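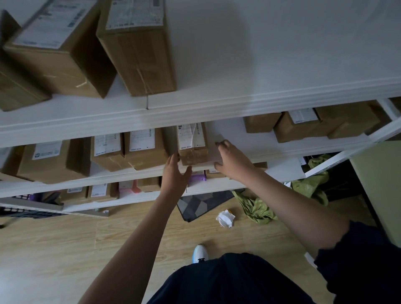
Parcels on the white shelves, middle row getting full.

About us
By Jaxon Melnyk, July

Hi, I'm Jaxon, and I run Sitness, a little mail-order seed shop in Jasthorpe. I started it at my kitchen table with one kind of bean, the Semple pole bean, which my grandmother grew up the side of her garage and saved in coffee tins. I gave some to a neighbor, she gave some to her sister in Utley, and pretty soon strangers were writing to ask if I had any left (I did, I had so many beans).

These days we list 218 varieties. Tomatoes are the biggest group by a mile, then beans, then squash, and there's a flower section that I keep promising to sort out properly! We grow a good part of the seed ourselves on rented ground behind the old Utley dairy, and the rest comes from small growers I've known for years. Every lot gets a sprout test before it goes in a packet. If a lot does badly, I compost it and grumble for a week.

Packets hold enough for a home garden. If you're planting for a school or a community plot, write to me first and I'll make up a bigger bag for less money. We ship Monday-to-Friday style, before 3 p.m., except in the spring rush when I ship whenever I'm awake.

The paper catalog comes out every winter. We print 2000 and they do run out, so ask early.

We use cookies to remember your cart. OK / Settings

Comments (3)

beanlady: My Semples are over the porch roof already. Send help.

Tom R.: Any chance of the yellow pear tomato coming back?

Jaxon: Tom, yes, next year! Only got a handful of good seed off it this time.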